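Do you really need a tray at breakfast?

I bought into trays in April, after the third article telling me that a tray makes a meal feel "finished." I was suspicious then and I'm still suspicious now. A tray is a small table you put on top of the table you already own, and then you have to wash it.

Still, I gave it a fair go. Cup on the left, bowl on the right, one setting per person. I tried it with a cloth and without. 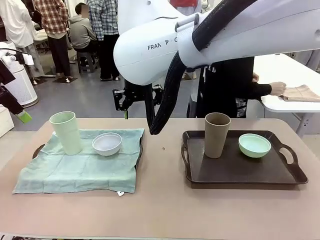
The cloth is the part I'd drop first. Every magazine spreads one out, and every one of them must have somebody ironing just off the page. Mine gets ironed never. It also hides the handles, so you grab a fistful of fabric when you want to carry the thing.

Tamsin Ellery, who reads this blog mainly to disagree with it, wrote to say I was missing the point and that trays are for crumbs. Fine. I eat oatmeal.
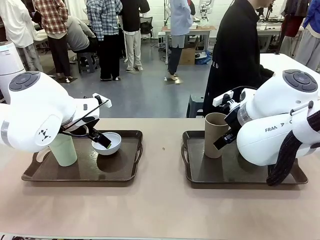
Matching sets are the other thing I don't buy. The stores want you to get cup, bowl and tray as a family, and I can't see what breakfast gains from it. A white bowl and a mint green cup look perfectly good together on dark brown, and I'd happily pick up both secondhand. What I do like is the raised rim – it should stop a bowl from sliding off on the stairs. I'll keep one tray for sick days and put the other on top of the fridge.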